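Ivone Fagundes
做操作数据的软件栈，主要写C++，偶尔写Python，经常写注释

开个串，聊聊这阵子在Dastov上做的东西。Dastov是我们组内部的一套工具，把人戴着腕部标记带干活的录像变成机器人能用的双臂轨迹。从六月写到现在，终于到了可以拿出来显摆的程度，太开心了，所以会有点长。

先说任务。我们选的是整理客房里那种冲饮托盘：咖啡条、代糖、搅拌棒、小布袋，各归各位。听起来特别家常对吧，可是它几乎把我喜欢的难题凑齐了：东西又薄又软，互相压着，包装反光，两只手还老是凑到一块儿去。

叠积木的demo我看了很多年，刚体、颜色分明、六面都好抓。一条速溶咖啡可不一样，你捏它一头，另一头往哪边垂，取决于里面的粉往哪边滑。模型里要不要管这个？我们吵了很久，最后的决定是不管，后面会讲。

感知这一层分两条线。一条是手在哪里，靠腕上的方形标记；另一条是东西在哪里，靠分割加跟踪。两条线各跑各的，最后在时间轴上对齐。我一开始想做成一个大网络全包，被Xinyi Lei劝住了，感谢她！分开之后每条线坏了都知道是谁坏的。

标记这条线先讲。单个方码的姿态解有个老毛病：正对相机的时候会翻，同一帧里两个解的重投影误差差不多，法向量一会儿朝左一会儿朝右，画出来手腕像在抽搐。解决办法很传统，腕带上的几个码和下面那个白色模块上的码分别当成刚体，把能看到的角点一起扔进优化，只要有两个不共面的码露脸，翻转就没了。

“只要有两个不共面的码露脸”，这句话我写进设计文档的时候特别轻松。然后真去跑数据，前臂一转，有的码就只剩一条窄边了，检测器直接放弃。还有手伸过去的时候一只胳膊挡另一只的。

于是上了滑窗。窗口长度试过3帧、15帧、50帧。3帧太短，遮挡一来就断；50帧很稳，可是手快速甩一下会被抹平，指尖轨迹圆得像擀过的面。15帧留下来了，配一个鲁棒核，再加上对角加速度的弱先验。写到这里必须夸一下Reinaldo Moura写的残差调试器，鼠标点哪一帧就能看到每个角点被拉向哪里，我靠它找到了自己写反的一个四元数。（对，又是四元数。）

滑窗还带来一个附赠的好处，标定可以在线修。腕带每次戴上去角度都会差一点，以前每段录像开头要做一遍标定动作，转手腕、翻掌心，做的人烦，我也烦。现在把腕带到手的外参当成慢变量放进状态里，做着做着自己就收敛了。标定动作还留着，给初值用，短了很多。

贴几个手边的画面，我调参的时候对着看的就是这类东西。 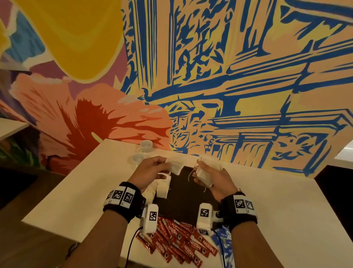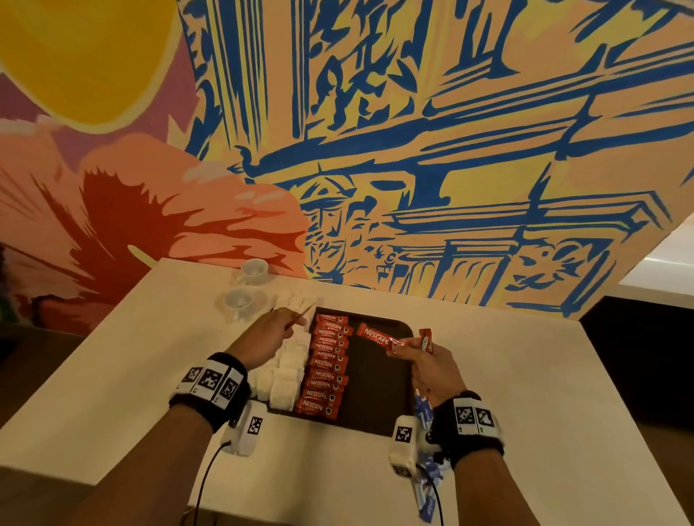
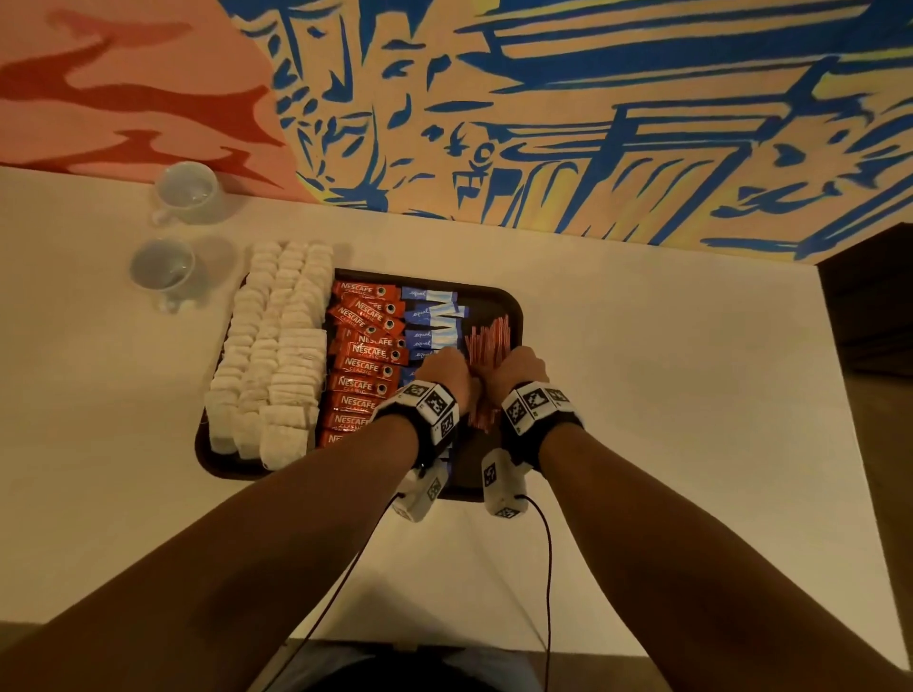
冲饮托盘任务，头部视角，双腕带方码。三张先后不论。

接着说。头部视角最烦人也最可爱的地方是相机跟着人动，低头、侧身、凑近看，背景全在晃。我们的头部位姿走视觉里程计，这面壁画墙帮了大忙，蓝色的粗笔触全是角点，特征匹配跑得飞起。换一间白墙屋子立刻老实了，漂移肉眼可见，所以我现在测试集里强制要有素墙的录像，免得自己被好看的墙惯坏。

红色咖啡条那一列，分割模型给我上了一课。它们一条压一条像瓦片，字一样、圆标一样，实例之间的边界就那么细细一道。早期版本会把整列当成一个东西，或者更气人，把相邻两条的半截拼成一条。跟踪器一看，哦，物体瞬移了。

改法：先不急着分实例，检测重复的印刷图案，用图案的间距估计这一列的步长，再反过来给分割当提示。效果好得我在工位上喊出声。这个小技巧对代糖那一列也有用，只是那一列高高低低的，步长的方差要放大，不然会强行给它排队。

还有个地方我特别喜欢：两只手靠得很近、各捏着一个小布袋的时候（第一张那种），你到底把布分给哪只手？按距离最近分，手一交错就换主人。现在的做法是给每个“捏住”关系一个持续状态，接触建立之后要有足够的证据才能解除，距离只是证据的一部分。本质上就是带迟滞的状态机，非常土，非常好用。

第二张也很有意思，左手捏着一根细搅拌棒，右手捏着红色的小包，两个动作属于两个不同的子目标。以前我们的动作标签是整个画面一个，“放咖啡条”“放搅拌棒”，碰到这种就只能二选一。现在左右手各有一条时间轴，中间可以画同步边，表示这里必须等对方。

说到同步边就到规划了！双手任务的规划图我重写过一遍。第一版是严格的先后序列，左手做完右手做，机器人跑起来像两个互相客气的人在门口让路。第二版改成偏序：每只手一串节点，只有真正有依赖的地方才连边，其余的让调度器自己去并行。托盘上方的空间当成共享资源，谁要进去谁申请，用完就放。

死锁？当然有过，左手占着托盘左边等右手递东西，右手占着右边等左手让开，两只机械臂悬在半空对视。Arlindo Pacheco给它截了个图当桌面。后来把空间切成小格子按固定顺序申请，问题没了，图他还留着。

控制这层讲得短一点，因为我不是主力，怕讲错。人的轨迹不会直接喂给机器人，手腕的6维位姿先做重定向，接触前后那一小段再切到阻抗控制，位置跟得松一些，力跟得紧一些。第三张里两只手把一束搅拌棒夹在中间，这种动作如果纯按位置复现，差几毫米就是捏空或者把它们挤弯。所以我们从录像里只取接触的大致位置和接近方向，夹多紧交给机器人自己的力环去找。

回到开头那个“粉往哪边滑”的问题。不建模的理由是，接近和放下的时候留出余量，放下之后再用视觉看一眼歪没歪，歪了就补一个拨正的小动作。拨正这个技能单独训，跟物体种类关系不大，咖啡条能用，代糖包也能用。多一个小技能，少一整套软体仿真，我觉得很划算。Blagoje Petkov不同意，他正在写那套软体仿真，我等着被打脸，而且会很高兴地被打。

工具方面，我最想推荐大家自己也做一个的是回放对比器。左边原始画面，右边重建出来的双臂，下面是左右手两条时间轴，再下面是残差曲线，拖动时四个一起走。没有任何黑科技，就是把时间戳管好。可是有了它以后，组里讨论从“我觉得是标定的问题”变成“你看这一帧”，省下来的口舌无法估量。

时间戳管好这件事值得单独发一条。头部相机一个时钟，腕部模块一个时钟，主机再一个。我们早先靠到达时间对齐，主机一忙就乱。现在每个设备打自己的硬件时间，后台拟合偏移和漂移，拟合结果跟着录像一起存，以后想重算随时能重算。原始时间戳永远不要覆盖！永远！我覆盖过一次，那天下午过得很安静。

还有数据检查。每次有新录像进来会自动跑一遍：标记可见率、手部轨迹有没有跳变、有没有重复帧、左右手标签有没有反。左右反真的会发生，腕带戴错边就反了，重建出来的人双手拧成麻花。现在检查脚本会看码的编号和它从画面哪一侧进来，对不上就弹黄条。

目前仓库里的回归集是1,000段短片，每次合并代码都跑一遍，残差变差的自动排在最前面。我早上泡茶的时候看这个榜，是一天里很好的部分。上周合了一个看着人畜无害的重构，榜首全是搅拌棒，细长物体的掩膜被降采样吃掉了，一行代码的事，没有回归集的话我可能要到秋天才发现。

已知的问题也列一下，免得显得太美：
反光包装在侧光下还是会碎成好几块；
一整束搅拌棒我们当一个物体处理，从里面抽一根出来的时候，跟踪要愣一下才反应过来；
布袋叠成堆之后数不清有几个，现在直接不数，只估计堆的最高点，从那里下手；
手完全盖住腕带上的码时只能靠模块上的码和先验撑着，时间一长就飘。

有人私信问标记会不会影响人的动作。会一点，尤其是带线的那种，我自己戴着干活总想把线拨开。检查脚本里有一项就是看手腕轨迹里有没有这种多余的小甩动，有就标出来，训练时降权。无标记方案Nelalberg那边在试，指尖的结果已经很漂亮，腕部旋转还差口气，等他们愿意公开了我第一个转。

问为什么用C++的那位：优化器和检测器在C++里，标注界面和脚本全是Python，中间的绑定层我写了两遍，第二遍才像样。想看绑定层怎么处理大图像不拷贝的话留个言，人多我就单开一串。

下一步是把偏序规划图从录像里自动抽出来，现在同步边还有不少是手画的。思路是看同一个任务的多次演示，哪些先后关系每次都在，哪些只是那个人的习惯。初步跑了几组，有一条边它非要连，“先动左边那列才能动搅拌棒”，我盯着看了半天，发现样本里大家都恰好这么做。要多找几个不按套路来的人。

先写到这儿，编译好了，我去看榜。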